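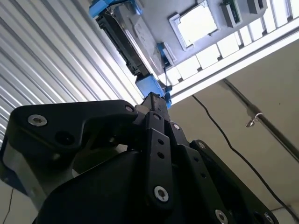 Are old office computers worth keeping?

Parisa Daneshvar has heard the pitch many times. Buy new desktops, save on power, save on staff time, and the whole thing pays for itself. She used to believe it. Now she runs the desktop budget at Rarwood College, and she wants to see the math.

"They always show you the year the new one starts to win," she says. "Then you ask what they left out, and it's the setup, the training, the weird printer that stops talking to anything. Add that back in and the good year moves a long way off."

The college has over 400 desktops. In April a supplier, Irka, offered to replace them all under a lease called Isa. I had read the brochure before we met and found it thin. It said nothing on what happens to the old machines, and its figure for power savings assumed that every computer stays on all night.

"Ours don't," Daneshvar says. "We turned that off years ago. So that saving is already ours, and they wanted to sell it back to us."

She is less firm when I push her on her own plan. Her team wants to keep 176 of the older towers going with more memory and new drives. I asked how long a machine like that can last. She laughed and said it depended who you asked.

"Six years is easy. After that I'm guessing. Anyone who gives you a number past that is guessing too, they just have a nicer chart."

What about security? This seemed to me the weak point, and she did not wave it away. If a computer can't run a supported system, she says, it goes, and it doesn't matter how well it still types. She admits that rule could sink part of her plan early, depending on what the software makers decide.
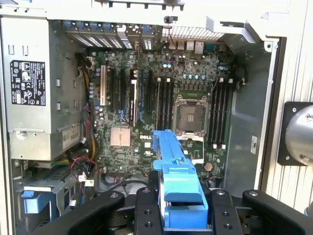
"Green" is a word she doesn't trust

Both sides like to say they are the green choice. Daneshvar won't use the word in her reports.

"I can tell you what we threw out. I can tell you what we bought. I can't tell you what we did for the planet, and I don't think Irka can either."

I think she's right to be careful, though it leaves the college with a dull case to make. Keeping old towers is slow work. Parts have to be sorted and matched – and a drive that is cheap to buy is not cheap if someone spends a morning on it. The college pays a small local shop, Naseri, to take what it can't use, and she could not tell me how much of that is resold and how much is scrapped. She has asked. The answer she got was "most of it," without saying which.

The staff survey was no great help. Of the 35 people who filled it in, nearly all wanted a new computer. "Ask people if they want a new chair," she says. "Same result."

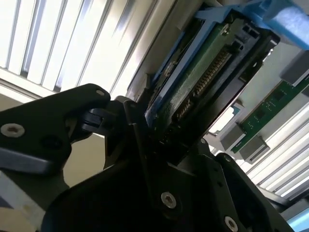
Rarwood College | Computing Services

The lease offer has lapsed, and Daneshvar expects another one with a different name on the cover. She says she will read it. She would sign, too, if the costs held up with the setup included and the old machines accounted for in writing.

I asked what computer she uses herself. "An old one," she says, "and it's slow on the video calls, so put that in as well."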